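Sweets and zip bags - quick notes, May 2018 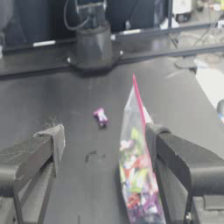
## Filling

- Small wrapped sweets only. Unwrapped ones go sticky and weld themselves together.
- Stand the bag up in a mug, fold the top over the rim. Both hands free.
- Don't fill to the top! Leave a good bit empty or the zip wont shut.
- Strays on the table - pick them up before you close it. Purple ones always roll off at mine.

## Closing

- Coloured zip strip is worth having, pink or red. Much easier to see if its gone crooked.
- Pinch from one corner, run along to the other. Leave the last bit open, press the air out, then shut.
- Crumbs or sugar in the track? Dry toothbrush. Not water.

## Keeping

- Cool cupboard, away from the kettle. Chocolate on its own shelf.
- Bags upright in a shoebox, zips up, like files.
- For December parties I do 40 small bags, 2 evenings. Start with the toffees, they take up most room.
- Gøran Engström says freeze the chewy ones. Tried it, teeth did not agree.
- Old bags: turn inside out, wipe, peg up to dry overnigt. Use again for buttons.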